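The Sorting Table

A story

By Nathalie Bergeron

The demonstration was on a Monday, at 9 in the morning, and Menzies got there early because he did not trust a room he had not stood in alone.

The Fladow Company had sold him on the phone. They made a robot arm, and a service that went with it. You paid by the month. They brought the arm to your building, set it up, taught it your work, and took it away again if you were not happy. Menzies ran the returns floor at Doldale, where the boxes came back from hotels and offices with everything people leave behind in drawers. Most of it was chargers.

He had packed the test himself the night before, at his kitchen counter. He did not coil anything. His wife asked if he was being fair to the machine, and he said the hotels were not fair to him.

The woman from Fladow was named Udex. She wore a gray sweater and had a tablet under her arm. She read the work order back to him and asked if he wanted to change it. He did not. Then she tipped his box out onto the table and stepped back.
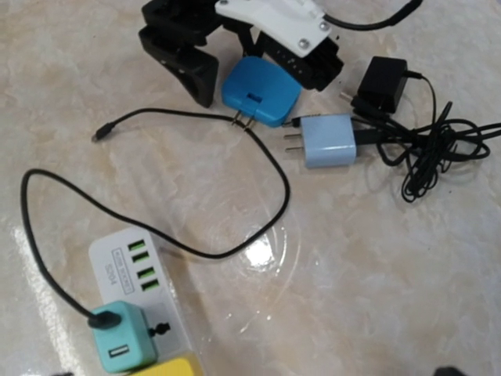 Vol. 20, No. 9

"You didn't tie them up," she said.

"They don't come tied up."

She nodded and wrote that down. Menzies had expected an argument. The last salesman, the one with the conveyor, had asked him to straighten the cords first, and Menzies had walked him to the parking lot.

The arm came down over the chargers and stopped. It stayed there long enough that he looked at Udex to see if something was wrong. She was reading the tablet.

"Is it stuck?"

"It's deciding."

"Deciding what?"

"Which one it can get without bringing the rest along."

Menzies had trained 81 people on that floor over the years, and he had told every one of them the same thing. Find the one on top. Follow its cord with your finger before you pull. About half of them listened. The others pulled, and a knot the size of a cabbage came up off the table, and they stood there holding it and looking at him.

The fingers opened. They moved off the small chargers altogether and went for one of the big pieces.

"It's skipping the hard ones," he said.

"It's clearing room. You can write it up as skipping if you want. Some customers do."

He took out his own notebook, a paper one, and wrote: big ones first. He did not write skipping.
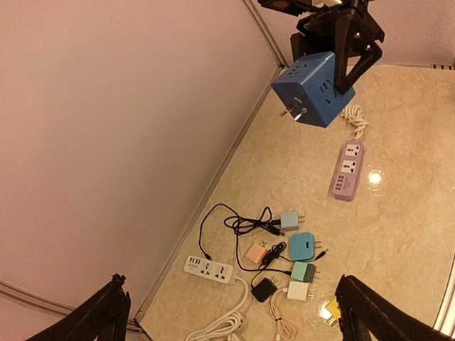
The blue cube was up off the table, and Menzies had not yet sat down.

He had put the cube in on purpose. It had outlets on its faces and prongs sticking out low on one side, and there was no good way to hold it. At Doldale the new people always picked it up wrong. He watched the two black fingers stay closed.

"What does it do if it drops one?" he asked.

"Picks it up."

"And if it breaks?"

"Then it's in the contract. Page 20. We pay for the item up to the limit, and you send us a picture of it."

"What's the limit?"

She told him. It was lower than he wanted, but it was more than a used power strip was worth, and he said so before he thought about whether he should. She did not write that down, and he liked her a little for it.

They talked money while the arm worked. The setup fee was separate. The monthly rate covered one arm and one person on the phone during the day shift. Nights were extra. If he wanted a second arm he would have to sign for a year. Menzies asked who would be on the phone, and Udex said it would be her, mostly, until they hired somebody.

"So I'd be calling you."

"You'd be calling me."

"At 6 in the morning."

"I'm up."

He asked whether it would get any faster. She said yes, a little, after it had seen his stuff for a few weeks, and that he should not count on a lot. He asked if it could tell a good charger from a dead one. She said no. It could put like with like, and a person would still have to plug them in. He thought about who that person would be. He had somebody in mind, a quiet kid on second shift who never pulled the cords.

Somewhere in there the arm picked up speed. It had been slow all morning, and he had gotten used to slow. Now it swung, and he took a step back though he was well out of its reach.

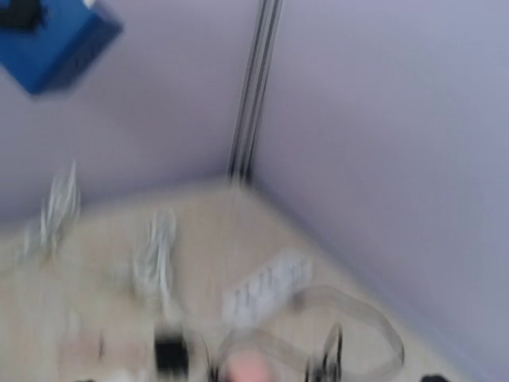

White cords on the table, everything going by too fast to read.

"That's the normal rate," Udex said. "I had it turned down for you."

"Why?"

"People like to see it slow first."

Menzies looked at his notes. There were four lines. Under the last one he wrote the monthly figure, and under that the fee, and he drew a line and added them and looked at the number for a while.

"Leave it fast," he said.

She slid her thumb down the tablet and let the arm go on. He pulled a chair over from the wall, sat down, and asked her to find page 20.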